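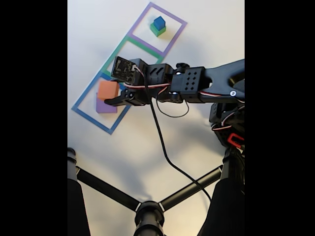

Table check: taped squares and stacking cubes

April, by the Votville activity room desk

Tabletop: OK. White surface, and I gave it a good wipe anyway (18 minutes, I'm fussy!).

Tape: OK for now. Purple, green and blue squares all get a fingernail along the edges. I'd redo them every 2 months.

Cubes: OK. Blue on green in the purple square, orange with purple in the blue one. I felt every corner for chips and found none, hooray.

Floor by the table: needs work. One loose mat, so please stick it down before the Astau group comes in.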